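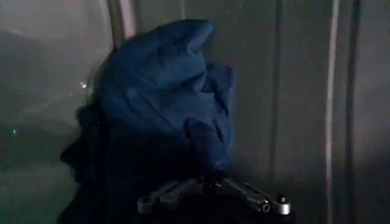

Search this forum

Club project: cloth, then shelf
Posted August 2, 2023 by Alcides Nogueira

Our club's Pluvero entry has two tasks, a jacket-type fabric and a drinks shelf. I say train cloth first. We have 17 runs on it.

tesofan: Disagree. Cloth eats the whole term. Cans are rigid – start there.

Alcides Nogueira: The red cans are on the bottom tier, next to the pale blue ones. Clear side panels though.

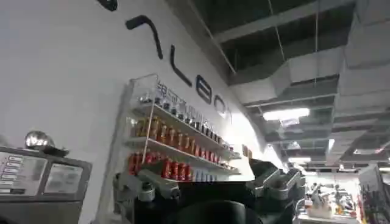

Re: Clear panels

denil_k: Reflections will bother your depth readings. I'd still do cloth first.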